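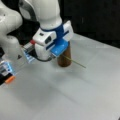

Bamboo skewers vs metal: is soaking a waste of time?

Loltbridge Cooks Forum > Grilling and Outdoor > Tools

cadar_grills
Every recipe I read says to soak bamboo skewers for at least half an hour before they go on the grill. My brother-in-law swears by overnight. I've done both and I can't tell the difference. The tips burn off either way. Has anybody tested this, or are we all just repeating what our dads told us?

pinebelt81
It works for me. Soak an hour, no flames.

cadar_grills
OK, but did you ever grill the same thing without soaking? That's what I'm asking. "No flames" doesn't tell me much if you would have had no flames anyway.

pinebelt81
Why would I do that? I don't want my dinner on fire.

D. Veres
I did a side by side in August. Same pack of skewers, same chicken thighs, same gas grill. 3 skewers soaked for an hour, 3 straight from the pack. All 6 had black tips when I took them off. One of the dry ones burned through and dropped off near the handle end. The soaked ones looked a little better in the first few minutes and after that I couldn't pick them out.

mrs_tsang_kitchen
Six skewers isn't a test. You had hot spots on that grill, everybody does. Did you switch them around?

D. Veres
No, I didn't switch them. Fair enough. But it's six more than anyone else in this thread has bothered with.

mrs_tsang_kitchen
I've been making satay for years and I soak mine every time. The meat goes right up to the end so there's hardly any bare stick, and the bit I hold hangs over the edge of the grill. They come off fine.

cadar_grills
Then it sounds to me like covering the stick and keeping the handle off the heat is doing the job, and the soaking gets the credit.

mrs_tsang_kitchen
Could be both. Water is free, I don't see what there is to be mad about.

cadar_grills
Not mad! I just forget to soak them every single time and then I feel like I can't make kebabs. If it does nothing I'd like to know.

Zulham
Get flat metal ones and stop worrying. I bought a set and haven't touched bamboo again. Flat, not round, or your shrimp will spin when you try to flip them.

pinebelt81
Metal gets hot enough to take your fingerprints off. No thanks. And you can't hand them out at a cookout, half of them end up in the trash with the paper plates.

Zulham
Tongs.

Takeshi Ikeda
Two skewers side by side through each piece also stops the spinning, bamboo or metal. A strip of folded foil under the bare ends helps more than any soaking I've tried. I also stopped buying the very thin ones. They split when you push them through bell pepper.

D. Veres
Foil I can believe. Do you fold it over the ends or just lay them on top?

Takeshi Ikeda
Just lay them on top. Folding it over makes turning them a pain.

cadar_grills
I'll try the foil with dry skewers this weekend, and I'll switch their places halfway so Mrs. Tsang can't complain.

mrs_tsang_kitchen
I will still complain. Use more than six.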